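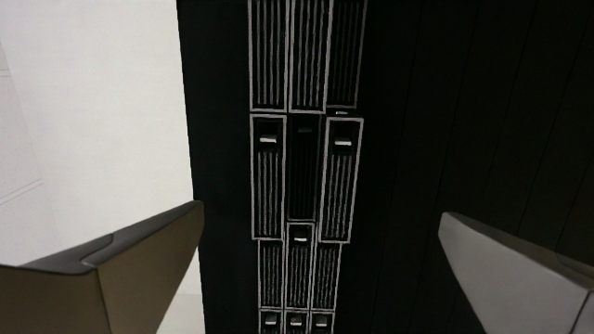

Spent Friday at the Grerka open day out at Rotilcombe. I went for the warehouse side but most of my afternoon ended up being simulation. Notes follow, in the order I took them.

Sign-in was at the loading dock, not the front office, which the email had wrong. 216 people registered according to the board by the door. It felt like fewer, but they had us split between three buildings.

First stop was the Esero demo. Esero is their simulator. The task on the day was drawers and doors: pick a cabinet, bring the gripper up to it with the fingers open, find a handle, pull. We watched on a big monitor from the gripper's point of view.

They had a black cabinet loaded when I got there. Slatted compartments in a grid, pale handles on some of them, fingers coming in from the bottom corners of the view. Plain white wall beside it and not much else in the room. The presenter said they leave the rooms bare on purpose at this stage and add clutter later.

Black on black is a hard one. The compartment in the middle of the second row was so dark I could barely make out the slats or the handle. I asked whether they'd brighten it. Answer was no, real kitchens and workshops have dark corners too.

The compartments aren't a neat set either. Different heights, one on the right leaning a bit. I asked if that was a modelling error and was told the cabinets are generated from a set of rules, and the rules are allowed to produce odd ones. They have 991 cabinets in the library at the moment.

Someone behind me asked why bother with ugly furniture. The presenter said an arm that has only practised on tidy furniture gets stuck the first time a drawer is out of square. Fair enough. My own kitchen has two like that.

Then we got a go. You steer with a handheld controller, a trigger for open and close. Forward and back took me a while, as there's no sense of depth on a flat screen. I went into the face of the cabinet twice. In a simulator that costs you a reset and a few seconds.

They gave each of us a different cabinet. Mine was a low one with two wide drawers and I got the top one open on the fourth try. The kid before me, maybe ten years old, did hers on the first.

A tip from the staff if you go to the next one: line up your height before you move in. Most people (me included) drive straight at the handle and try to correct on the way.

Second building was Xenos, the real arm. Same kind of task with a filing cabinet bolted to the floor. It was slower than I'd expected. 41 seconds from start to drawer open on the run I timed on my phone. It missed the handle on the next run, backed off and tried again without anyone touching it.

No hands-on in there. There's a yellow line and you stay behind it. Good view though, and they ran it every 17 minutes so you could catch it again if you missed one.

I asked how much of what's learned in Esero carries over to Xenos. The answer was "some, and handles are the worst part." Thin handles especially. The colour of the furniture matters less than they thought it would.

I'd have liked to see the same cabinet in both, one on the screen and one on the floor. They said that's planned for August but wouldn't commit to it.

Practical stuff. Parking is on the gravel lot past the second gate and it was full by 10. Coffee was free, the sausage rolls weren't. Building three has no heating - bring a jacket.

The warehouse tour I'd gone for was cut to a walk-through with the conveyors off. A bit disappointing, but the drawer demo was worth the drive. I'll put my name down for the next one when they open the list.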